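Peg-and-gear board

A peg-and-gear board is a flat board used with loose gears and short pegs, which are set out on it so that the gears turn one another. It is sold as a toy, as a classroom aid and, less convincingly, as a form of training for the hands. Other names include gear board and cog board. The term is used loosely, and sellers have applied it to almost anything with a toothed wheel in the box.

Origins

The usual account credits the board to Liliana Farina, a schoolteacher from Midau, who is said to have made the first one for a lesson on clocks. The story rests on a single interview she gave late in life, and no board from that period has been found. A rival claim comes from the toy maker Fiore, whose catalogue gives the credit to its founder, Mirko Fiore. The catalogue was printed by the company and should be read with that in mind. Loose gears on pegs were in use in workshops well before either of them, so the question of who came first may not have an answer.

Design

Most sets have three kinds of part: the board, the pegs and the gears. Boards are commonly white or another pale colour, with the gears in one strong colour so they show up against it. The gears must share the same tooth size or they will jam. Cheaper sets are often poor on this point, and a peg that fits too tightly is a common complaint.

The Erano pattern, sold in Canada and Australia, comes with 41 parts. The maker claims 2,000 possible layouts. It has never shown how it reached that figure, and many of the layouts in its own booklet are the same arrangement turned sideways.

Use

A peg is set in place first and a gear is lowered onto it. The next gear is then brought in beside it until the teeth meet. Beginners tend to force the second gear down, when a slight turn of the first would let it drop. 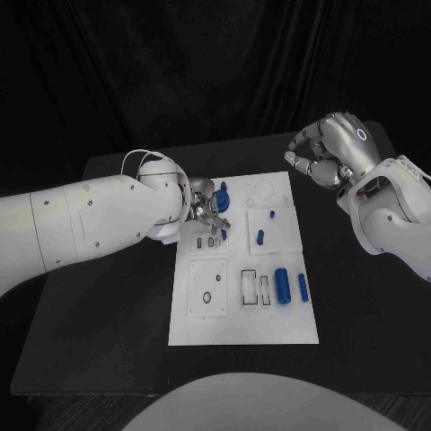

Small pegs are harder to handle than the gears, and most written guides suggest picking them up between the thumb and first finger. Some go further and set out a whole order of work, with the pegs sorted by length beforehand. There is little sign that this helps anyone finish sooner.

Claims and criticism

Packaging often states that the boards improve fine motor skills and "mechanical thinking". The study most often quoted in support was run by Clarkness, a seller of classroom goods, and followed seven children through one December. It had no comparison group. The children got better at using the board, as might be expected after a month of using it, but no other skill was tested.

Teachers have been kinder to the boards as a plain way of showing that two meshed gears turn in opposite directions. A drawing does this nearly as well - though it is harder to argue with a gear that will not move.

See also

Construction set
Gear train
Pegboard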